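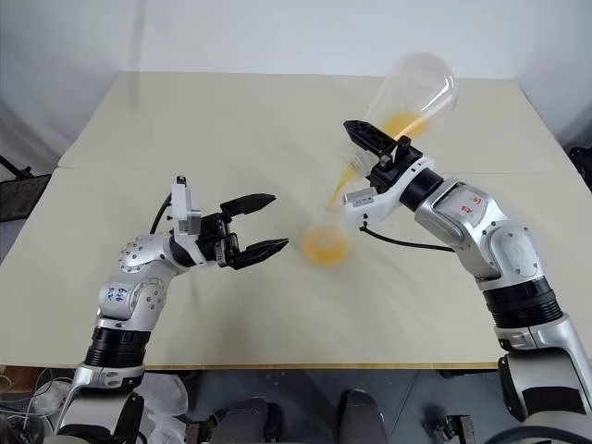
Pouring from one clear cup to another, cream table, Stostmont.

Home Projects Reports Partners News Contact

Progress report to the Allberg fund, second period, up to the end of May
Prepared by Noemi Russo, with the notes of Gerardo Benedetti

1. What was planned for this period

In our application we wrote that in the second period we would finish the drinks room at Stostmont, choose the cups, and make a first version of the written guide for serving cold drinks. The room is finished. The cups are chosen, with one point still open, which I explain in section 3. The guide exists as a draft and Lucrezia Valentini is now correcting it.

2. The room and the table

The room is small and we have kept it plain. The walls are white, and we asked for no shelves above the table, so that all the place is free for pouring. The table has a large top in pale cream color with a matte surface. In the first period we had planned a dark top. Béla Boros was against it from the beginning, and after the tests we agree with him: on a dark top we did not see the small spills of juice in time, and they became sticky. On the cream top an orange or yellow drop is seen at once and can be wiped.

The change of the top cost us two weeks of delay. It did not change the total budget, as the supplier Burora took the dark top back and we paid only the transport.

The floor near the table is still not treated against slipping. I asked for this work in the first report also. The offer is now accepted and the work should be done before the next period begins.

3. The cups

We bought 1,050 clear plastic cups from Nyamweya. They are tall, with a wide rim, and become narrower to the bottom. We prefer clear cups for one simple reason – the level of the drink can be read from the side, without a line or a mark on the cup.

In this period we held 19 pouring sessions, each of 25 minutes. The drink was juice, poured from one cup into another on the table. Pierina Ferri kept the session sheets. Her main remarks are these:

The wide rim is good for the cup which receives, but for the cup which pours it is less good. The stream may leave the rim more to one side than expected.

When the cup is tipped very far, a little juice stays along the lower wall. For the portion size this makes a small difference, and the guide will say that one should wait a moment before setting the cup upright.

A thin cup gives way if it is held too strongly in the middle. We would like to compare a harder cup of the same form. This is the open point.
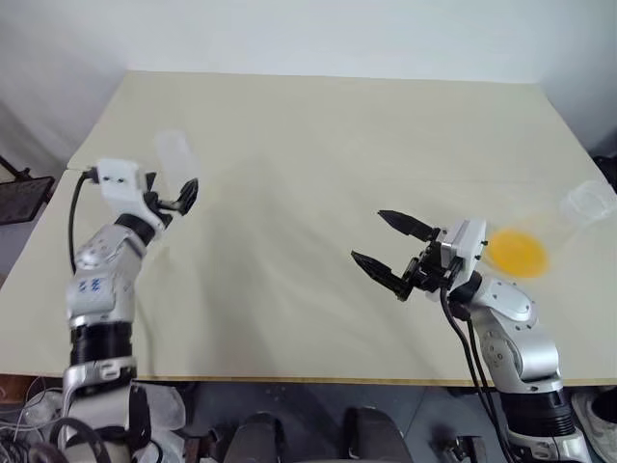
Page 2 of 3

4. The written guide

The draft has four parts: preparing the table, placing the cups, pouring, and cleaning. Placing the cups was the part with the most discussion. The first text said to put the cups near the far side of the table. Several readers understood this differently, so now we write "to the left" or "to the right" and leave the middle of the table for the pouring.

The cleaning part is too long and will be shortened. Lucrezia also asks that we use the same word for the cup everywhere, as in the draft it is sometimes "glass" – this was my mistake in the translation.

5. Money

The spending for the table and the cups is inside the plan. The line for juice is exceeded by 20 percent. We ask your permission to cover it from the printing line, where we have spent nothing until now.

6. Next period

– Floor treatment
– Comparison with the harder cup, if Nyamweya can send a small quantity
– Final text of the guide, first printing
– Visit of your office to Stostmont. The morning is better for us, before 11, when the room is free

The session sheets are with Pierina Ferri and can be sent on request.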